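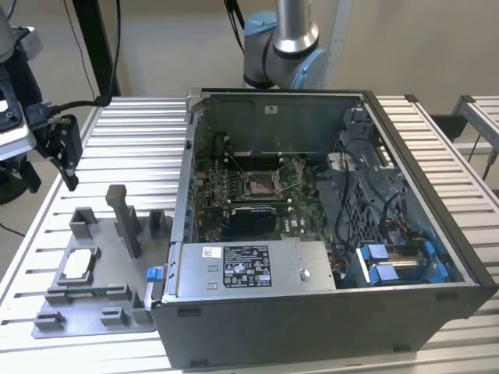 Thread: Dell tower, CPU swap, worth it or part it out?

zuton_17
got an old Dell office tower, paid 115 for it in July. want to swap the CPU. lid's off, socket's open. do I have to pull the power supply to get at anything? blue tab on the end of it, scared to touch lol

j_barua
No. leave the PSU alone. Blue = release, on the drive carriers too. Only touch blue if you mean to take that part out.

sotilar
part it out imo. 6 yr old board, proprietary everything. drives + PSU get you your money back

j_barua
Disagree. Fine for a home file box, two drive bays right there. Mine's been up 900 days.

sotilar
900 days with no updates, great

Aidan Nic Giolla
can we not. OP check the BIOS version BEFORE you drop a different chip in. and keep fingers off the socket pins. lever all the way up, chip in flat, line up the notches, no pushing

zuton_17
ok. adding another pic 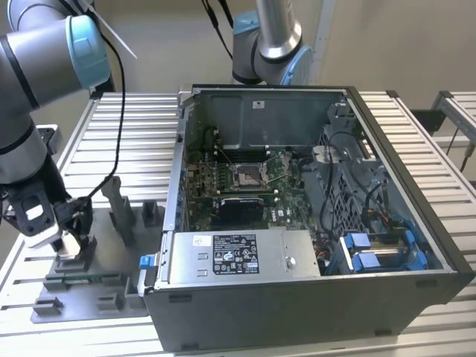 Socket open, memory slots to the left of it

vomanine
do the RAM while its open. and blow the dust out of the heatsink, ppl always forget

sotilar
still say sell

Aidan Nic Giolla
new paste too, pea size. old stuff comes off w/ isopropyl. dont reuse it

zuton_17
whats wrong with reusing paste

j_barua
Dries out, air gaps. A tube is cheap, come on.

zuton_17
fine, ordering some. will post temps wensday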